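Ulletti opens its summer tableware library in June

Families planning a birthday, a street party or a big Sunday lunch will soon be able to borrow everything they need for the table, as Ulletti opens its new tableware library in Pulell this June. Members pay a small yearly fee, take home what they like and bring it back washed, and we do hope they will stay for a cup of coffee while they are at it!

The library starts with 381 pieces, many of them handed in by neighbours who had more cups and bowls than cupboards to keep them in. Up to 200 households can join in the first year, and children under 10 are welcome to help choose.

"My own mother used to borrow plates from the whole stairwell whenever we had guests, and I have always missed that," says Tyra Eide, who runs Ulletti.

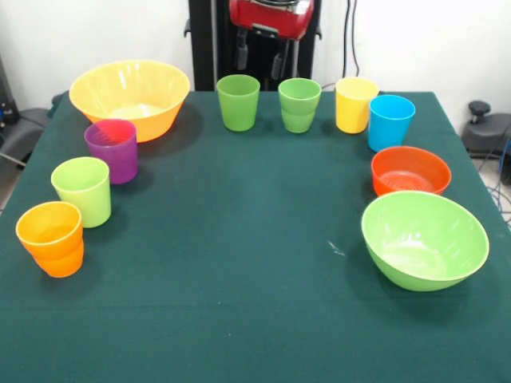
By Hjørdis Nordin, Ulletti press office

Loans last for 2 weeks, and larger parties can be booked ahead at the desk or by telephone. Plastic cups and bowls are kept together for children's parties, while the glasses and china have a room of their own. Doors open at 10 in the morning.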